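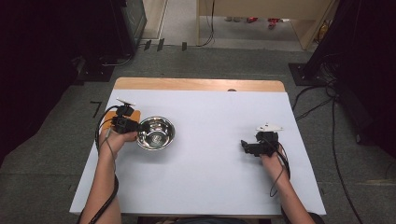

Stainless steel bowl on a table covered with white paper.

Preparing Wheat Paste for Paper Repair

Wheat paste is the standard adhesive for mending torn pages and loose labels in the Dixit reading room. It must be made fresh, as it does not keep well. One batch is enough for 11 small repairs.

Materials
Wheat starch
700 ml distilled water
Saucepan and wooden spoon
Fine strainer
Clean metal bowl
Plain white paper to cover the work surface

Method
1. Cover the table before opening any materials. Replace the paper when it becomes soiled.
2. Stir the starch into one third of the water and leave it to soak for 34 minutes.
3. Pour the mixture into the saucepan and add the remaining water. Heat gently, stirring without pause, until the paste thickens and turns slightly clear.
4. Remove the pan from the heat. Allow the paste to cool to room temperature.
5. Press the paste through the strainer into the bowl two times. Lumps left in the paste will show through thin mending tissue.
6. Thin a small portion with water until it spreads evenly from the brush.

Storage
Keep unused paste in a covered jar in the refrigerator and write the time of preparation on the lid. Discard it at the first sign of mold or a sour smell.

Staff who have not mended paper before should practice on discarded sheets. Questions about fragile or colored papers should be referred to Poonam Thakur before work begins.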